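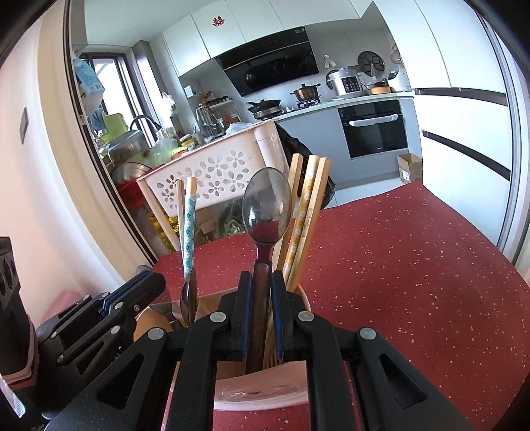 Dretis Table Utensils – README

Dretis is a small collection about the everyday tools that stand on a kitchen table or a countertop: spoons, chopsticks, and the holders in which they are kept. We began it in October because we wanted material about kitchens in use, with food shopping still in its bags and pots left near the sink. Most of the collections we knew before show cutlery alone on a clean background, and they did not help us with our question, namely how people sort small things when they have many of them and little space.

This file explains what the folder includes, how the words are used in the notes, and what you should check before you use it.

Contents

The collection has 48 short sessions. Every session has one note file, written in English, and a list of the objects that the writer could name with certainty. There are 2 versions of the notes: the first version, as it was written on the day, and the corrected one. Please use the corrected version. The first one is kept only so that the corrections can be followed.

The sessions are divided in three groups:

- standing: utensils upright in a holder
- lying: one or more things lying on the table or countertop
- mixed: both of these, or a session where it changes in the middle

The Foltero kitchen

The largest part of the sessions comes from one home, which we call Foltero in the notes. Its surface is red with small white flecks, so it is easy to recognize. Two holders belong to this kitchen and they should not be confused. One is a round holder in pale pink. The other is white plastic with small slots in the side and a printed label on the front. Both of them hold spoons and chopsticks together, therefore the contents are not enough to know which holder is meant. The note should always say the color.
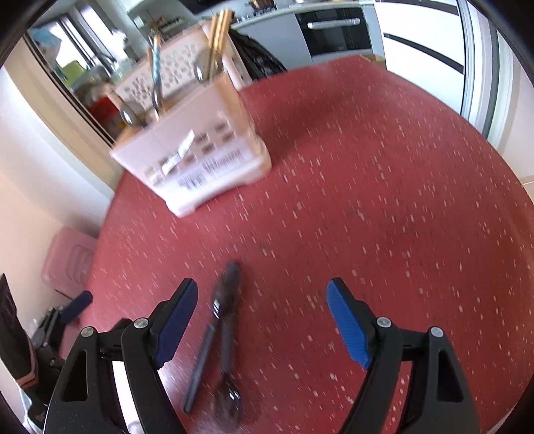

When a thing lies on the table and the writer was not sure of its name, the notes use a general word. A small metal tool with two narrow blades, for example, is written as "scissors or pliers" and stays so in the corrected version. We had a long discussion about this. Parvathi Sundaram, who corrected the notes, wanted one word for each object. Judite Paiva preferred to keep the doubt where the doubt was real, and at the end we followed her proposal.

Words used in the notes

- holder: any cup or container in which utensils stand. We do not write "jar" or "vase".
- spoon: metal, unless the note says otherwise. The handle can be of another material or color, and then it is written separately ("metal bowl, dark brown handle").
- chopstick: always counted one by one, never as pairs. In a home the pairs are very often mixed – a light blue one with white flowers can stand beside a plain wooden one.
- flat wooden utensil: used when it is not clear if it is a spatula, a rice paddle or something similar.
- basket: with openings in the side. The white one in the Foltero kitchen has a cut-out flower pattern.
- background: everything farther than the arm can reach, such as the stove, the oven and the refrigerator. It is described in one or two sentences only. 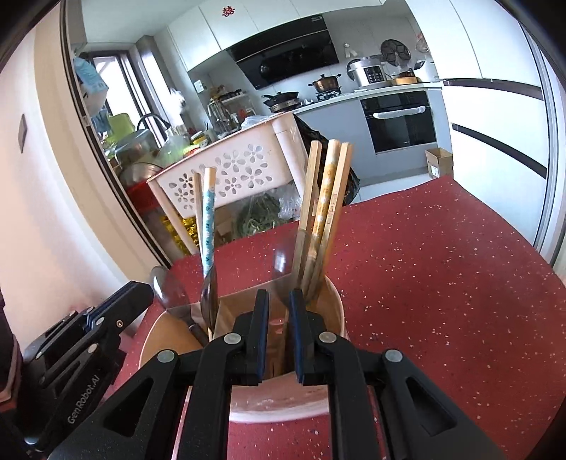 Known problems

- Some notes call the red surface a table and others call it a countertop. We did not unify this, so please search for both words.
- Knives are rare in the collection. When a dark handle is between many chopsticks it is easy to miss, and we found several of them only at the second reading.
- Printed decoration on chopsticks is often faded. The notes say "faded print" and do not try to read it.
- Vegetables are named only as "green vegetables" or "leafy vegetables". In the Aguiar sessions the kind is given, as the family told it to us.
- In the Driltberg sessions the word "rack" is used for two different objects. This will be corrected in the next version.

How the notes were corrected

Each note was read again by a second person, and unclear words were marked. More than 40 notes had at least one change, mostly a color or a number. Light pink and beige gave the most trouble, because the rim of a holder may have a different color from its outside. If you find a mistake, please send the session number together with the line of the note, and write which word you suggest in its place.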